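Rules for a shared table

I have been writing down how we run block stacking on the two-arm table at Fiadzo, mostly so Dzifa Darko and I stop settling the same arguments twice. These are the rules as they stand in October.

One arm works inside the taped square at a time. The other stays outside it with its fingers open until the first has let go and pulled back. We tried letting both in with a speed limit, and I didn't like it.

The tape is the reference for everything. If a strip lifts or gets dragged, stop, put down new tape, measure it again and write that in the log. Don't nudge the old strip back with a thumb. A run where the first block is outside the tape is thrown out, even if the stack stands.

A leaning stack counts if it stays up for 21 seconds after release. Adjoa Agbeko wanted a limit on the lean as well. I left it out because we had no good way to measure it, and a rule you can't check is just an opinion.

Cables get looked at before the first run and again after lunch. Fingers get wiped when the blocks are changed.

Failed runs stay in the log. We have 527 entries so far and I want 900 before anyone changes the finger pads. The old Linport sheet only kept the good ones, and it was useless when we had to explain a drop.

Both views have the red block inside the tape.
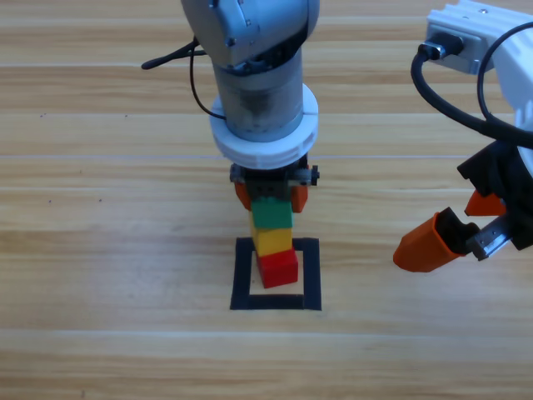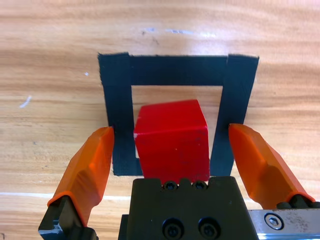 2 min read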